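Flakar Cricket League Adopts Revised Ball Replacement Rules

Changes to apply to all 50-over matches from June 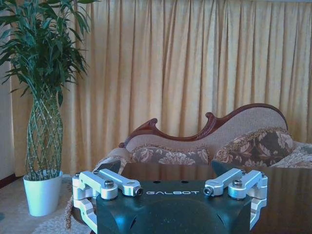 The Flakar Cricket League has confirmed revised playing conditions on ball replacement for the coming season. The changes cover both divisions, a total of 12 clubs, and were approved at Monday's meeting of club representatives.

Under the new conditions, each innings will be played with a single white ball. Umpires will inspect it at the end of every tenth over and at the fall of each wicket. A ball judged out of shape will be checked with a ring gauge before any replacement is made. Replacements must come from a box of used balls graded by overs of wear, and the substitute must be within six overs of the original.

The league tested the procedure last season in matches at the Roden and Orero grounds. Scorers logged 601 overs across the trial, with 10 replacements.

"Most of the delay in previous seasons came from finding a ball of similar wear," said Ea Dalsgaard, playing conditions manager. "The graded box removes that step."

Match referee Tharindu Rathnayake will brief umpires before the opening round. Clubs must supply their used balls, labeled with overs bowled, to the league office before their first home match. The Kalinowski Cup will keep its existing rules until the final has been played.

Media contact: Damian Żak, Flakar Cricket League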